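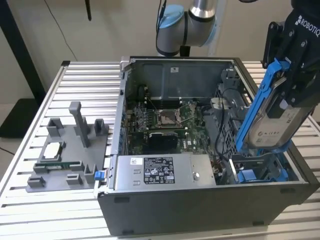 A drive in its blue caddy, held over an opened desktop tower at Gelter's refurbishing shop.

Filed under: Workshop & Trade / Buying Gear

Rizwan Barua keeps a spreadsheet called "regrets". It has 14 rows, and he says the arm accounts for only two of them.

"The arm was the easy bit," he says. "You ring someone, they quote you, you feel ill, you sign. It's everything that gets bolted near the arm that comes back to you in dribs and drabs."

Barua runs operations at Gelter, which takes in ex-office desktops, strips what can be sold and rebuilds the rest. The question he took to the owners last September was whether a robot could do some of the pulling and fitting: drives, memory, the small fiddly parts. They gave him six months and a sum he describes as "generous, if you were buying a ute".

He got three quotes. Canent wanted to sell him a whole cell, fenced and finished, with a service contract he read twice to be sure of the decimal point. Darko would supply the arm and leave him to it. Kislow offered a lease and a very nice lunch.

"I went with Darko," he says. "I still think about the lunch."

What he hadn't budgeted for was fixtures. Every part needs somewhere to sit, in the same spot every time, and office computers weren't designed with that in mind. The trays are 3D-printed, and he has paid for 40 versions so far, counting the ones that warped. "I'd put down one line for 'tray'. Singular. I look at that line sometimes."

Then there was the choice of what to automate. His list of desktop models through the door ran to 223 -- he printed it out for the owners, who did not enjoy it. The plan now covers six of them, all with drives that come out in a caddy. "A caddy gives the fingers something decent to hold. If a drive is screwed in, a person can have it, with my blessing."

Has it paid for itself? Barua looks at the ceiling for a while.

"Ask me when the second gripper's gone through the books. I put the first one down as a consumable. Accounts rang me about that."

He is pricing a second table for next year and has moved some money out of hardware and into what he calls "faffing": cables, brackets, reprints, days when a technician does nothing but nudge a tray over and try again. On his first budget, faffing was zero. It is now the biggest line after the arm -- and the owners have asked whether it could be called something else.

We use cookies to remember your preferences and measure traffic. Accept all | Manage settings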